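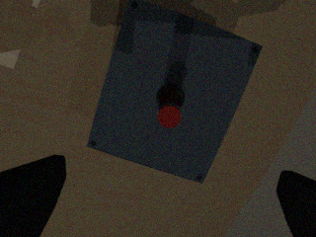

Last modified: 2009-06-18

I have held shares in Mesham Freight since before it bought the parcel business, and a few people have asked whether I am selling after the half-year numbers. I am not, but I didn't like them much either.

Revenue was up. Most of the rise came from the parcel side, which Mesham took over from Kerkora last October, so of course it was up. The company didn't own it a year earlier. If you take the parcel business out, the old trucking and warehouse operation brought in a little less than it did in the same period last year. The report does give you that figure, but you have to go to note 6 for it. The chairman's letter on page one talks only about the total.

Profit fell. The reasons given were fuel contracts signed when diesel was expensive, and the cost of closing the Bosham depot. The fuel part I accept. Those contracts run out at the end of the year and the new ones should be cheaper. The depot I am less sure about. They told us last year that closing it would be paid for out of money already set aside, and now there is a second charge for the same thing. I wrote to investor relations to ask what changed and got a polite letter back that repeated the paragraph from the report.

Headcount at the end of the period was 1,942. I mention it only because the merger plan said 300 jobs would go and I can't make the figures match, even allowing for the drivers who moved to contract work. Either the cuts are late or some people were hired back. If they are late, there are more severance costs to come in the second half.

The dividend was held. I would have been fine with a small cut. Debt is higher than I like after the purchase, and the bank agreement has a test in it that gets tighter next year. Adeel Qureshi, who used to do my taxes and still reads these reports for fun, thinks they will pass it easily as long as the Mengal warehouse gets sold. It has been on the market for over 20 months. I don't know who is buying warehouses right now.

On the good side, cash collection was better. Customers are paying in 30 days again, and last year that had slipped quite a bit. The parcel business also kept its two largest accounts through the changeover, and losing those was my main worry when the deal was announced.

So I am holding what I have and not adding to it. I turned off dividend reinvestment last week and will take the cash for now. I'll look again when the full-year report comes out, and I'll start with the notes this time.

I still owe a couple of you a reply on the bond fund question. I have the paperwork, I just haven't read all of it.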